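Drandgate Workshop Notebook
Entry date: 2020-10-23
Entered by: Noeline Ruddock
Subject: Adhesive repairs to cloth case bindings, Tamihana deposit

Work resumed on the second group of volumes from the Tamihana deposit. The group consists of late nineteenth-century account books and two printed almanacs, all in cloth over board, with the usual splitting along the joints and loss at the head and tail of the spine. Nothing in the group requires resewing. The text blocks are sound, apart from 2,532, where the first gathering has come away from its tapes and has been set aside for separate treatment.

The starch paste made up for this session was a little thicker than the May batch. It was passed through the sieve twice and let down with filtered water until it dropped cleanly from the brush. Colleagues who find it too stiff for lining work may thin a small portion in a separate dish. The main jar should be left as it is, as the thicker paste is needed for the board corners.

Volume 3,504. Spine lifted with the narrow steel folder after local damping. The old glue was dark and brittle and came away in flakes for most of the length, but near the tail it had been overlaid at some later date with a rubbery adhesive which did not respond to damping at all. This was removed mechanically, with some loss of fibre from the original mull. The loss is regrettable but slight. A new lining of medium-weight Japanese paper was applied, grain running head to tail, followed by an aerocotton piece extending on to both boards. Left under a light weight.

Volume 3,556. Corners only. The boards had separated into layers at three of the four corners and were consolidated with paste worked in on a strip of polyester film. Clamped between blotters and small pieces of board. The fourth corner is rubbed but firm, and was left alone.
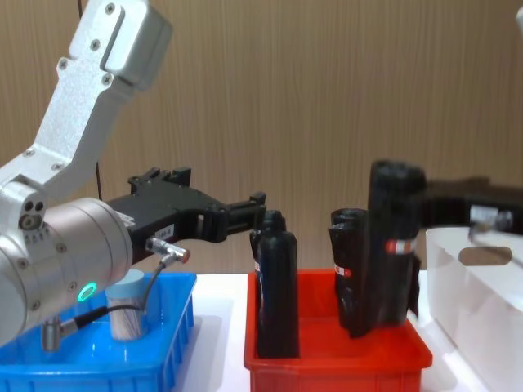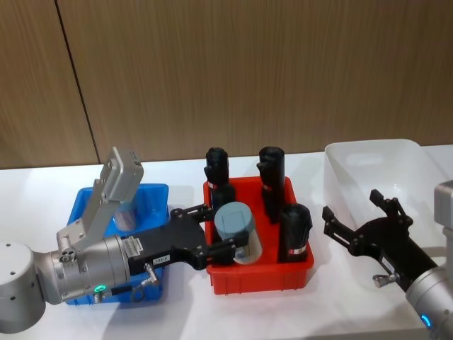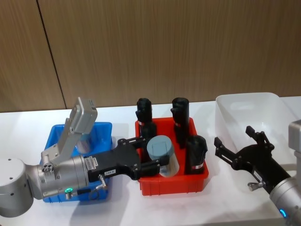 Colour matching of the new cloth took up more of the session than had been allowed for. The Dranine cloth ordered last year is close to the faded parts of 3,504 but noticeably too green against the protected areas beneath the old label. Three toned samples were prepared using acrylic colours on undyed cotton and left to dry before comparison, since all of them darken when wet and lighten again. The second sample is the nearest. It should be looked at again in daylight from the north window before any quantity is toned, as the overhead lamps favour the brown.

A note on the original cloth. The grain pattern is a fine ripple, rather worn, and the nearest modern material is plain. It was considered whether the ripple should be imitated by pressing the new cloth against a textured plate. The view taken in this workshop has generally been that a plain repair in a sympathetic colour is preferable, and this remains the recommendation to Bevbridge. Their written agreement is still awaited and the cloth should not be cut until it has been received.

The printed labels on both almanacs are lifting at one edge. They were tested for solubility at a corner with a barely damp swab. The black was stable. The red border transferred very slightly, so no water-based adhesive is to be used there. Methyl cellulose in a high proportion of ethanol was tried on a loose fragment of label and held adequately, although the fragment curled a little on drying and had to be flattened under a weight. A further trial is needed with a drier mixture. Until then both labels are protected with a loose wrap of silicone release paper, tied with tape and marked in pencil.

Surface cleaning was completed on 32 leaves of the first almanac, using smoke sponge followed by a soft brush. The remaining leaves are noticeably dirtier at the fore-edge and there is a brown tide line running through the lower margin of the last section. No attempt will be made to reduce it. Pencil annotations occur throughout, mostly sums and the prices of seed, and these must be avoided entirely. Two pressed leaves, probably beech, were found between the pages for the autumn quarter. They have been placed in a labelled envelope with the page reference and will be returned with the volume.

Materials. The roll of medium Japanese paper is nearly finished and a replacement has been requested. Blotters are adequate. The small bone folder has a chip at the tip which scored the cloth on a test piece, and it has been withdrawn until it can be reshaped and polished. The larger folder may be used in the meantime.

Outstanding: release 3,504 from the weight and check adhesion along the front joint; remove clamps from 3,556 and trim any film left at the corners; repeat the label trial; photograph the spine fragments of 2,532 before they are boxed; write to Bevbridge regarding the cloth.

N. Ruddock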